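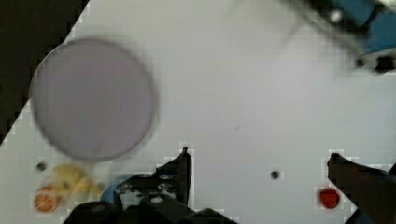
A lid is the first part to go missing and the last part anyone will sell you on its own, a customer wrote to us in our second year, and asked whether we could supply one round lid for a storage jar that had outlived three of them. We could. Single-piece orders have been accepted ever since, at the same unit price as a small carton.

About Clitivo

Clitivo supplies round lids, flat cover plates and drip trays for food storage, laboratory glassware and small workshop containers. The company was formed in 2000 and took its present name when the lid business was separated from Tranent, a general packaging supplier. Tranent kept the boxes, bags and cartons. Clitivo took the round goods, the gauges and the sample drawers.

Our catalog lists 1416 items. Most are variations on one simple shape: a disc with a rim, made to sit on, in or over a circular opening. The differences between them are in diameter, rim height, rim profile, wall thickness and material. Two lids that look the same on a table can behave very differently on a jar, and most of our work consists of telling them apart before they ship.

What we supply

Press-fit lids. The rim is slightly undersized and stretches over the bead of the container. Supplied in low-density polyethylene. Suitable for refrigerator storage and dry goods. Not rated for the oven.

Rest lids. The disc lies on the opening under its own weight, with a shallow locating ring on the underside. Supplied in polypropylene, clear or natural. Used where a container is opened many times a day and a tight seal would be a nuisance.

Cover plates. Flat, with no locating ring. These are sold by diameter and thickness only. Customers use them as splash covers, as separators between stacked bowls and as bases under potted seedlings.

Drip trays. A cover plate with a raised edge. The standard edge height is 30 mm; a lower edge can be cut on request, but we can't raise one.

Colored stock is limited. White and natural are held in all common diameters. Gray is held in the larger sizes. Other colors are run to order and have a minimum quantity, stated on the product sheet.

Measuring and matching

Each lid is checked on a flat table under even light. The first check is for rock: the disc is placed rim down and pressed at opposite points. If it moves, it is warped, and it goes back. The second check is diameter, taken twice at right angles, as thin discs tend to go oval when they cool unevenly. The third is rim height.

Surface marks are graded separately. Matte surfaces hide fine scratches and show grease; glossy surfaces do the reverse. Food-contact items are rejected for any scratch that catches a fingernail. Cover plates for workshop use are allowed light scuffing and are priced accordingly.

To match a lid to a container you already own, we ask for two measurements: the outside diameter of the opening, including the bead, and the inside diameter of the neck. Please measure in millimeters. A tape wrapped around the jar gives the circumference and not the diameter, and orders placed from that figure account for a large share of our returns. If you don't have calipers, stand the container upside down on paper, trace it and mail us the tracing. Tracings should be made with a sharp pencil held upright. A blunt pencil adds a millimeter or more — enough to turn a press fit into a loose one.

Older containers

We keep a reference drawer for discontinued jars and bowls. The largest group in it is the Flisum range, a line of round kitchen containers no longer in production, for which we hold 67 lid patterns. Flisum lids changed profile partway through the run. The earlier type has a square rim and the later type a rounded one, and they don't interchange. Send a tracing and a side view of the bead, or the old lid if you still have it, cracked or not. We return samples with the order.

Lids for Hakim laboratory beakers are also held. These are rest lids with a notch at the edge for a stirring rod. Please state the notch width when ordering.

Care

Wash before first use in warm water with ordinary dish soap. Polypropylene lids may go in the top rack of a dishwasher. Polyethylene lids should be washed by hand, as the heat of the drying cycle can relax the rim.

Store discs flat. Stacks should be kept to a single diameter; a large lid resting on a smaller one will sag over time and take a permanent curve. A mild curve can sometimes be removed by soaking the lid in hot tap water and leaving it under an even weight overnight. The result depends on the thickness, and we don't guarantee it.

A haze that remains after washing is usually mineral film. Diluted white vinegar removes it. Abrasive powders will leave a worse haze of their own.

Ordering and returns

Stock items leave the warehouse within two working days. Items cut to size take longer, and the lead time is confirmed by email before payment is taken. Unused stock lids may be returned in any quantity. Cut items can be returned only if the diameter is outside the tolerance printed on the order sheet.

The warehouse closes for one week each September for stock count. Orders placed during that week are held and shipped in the order received.

The printed catalog is free on request. It includes a full-size diameter chart on the inside back cover. Please don't photocopy the chart for measuring; most copiers shrink the page slightly.

Page last revised Nov 24, 2018.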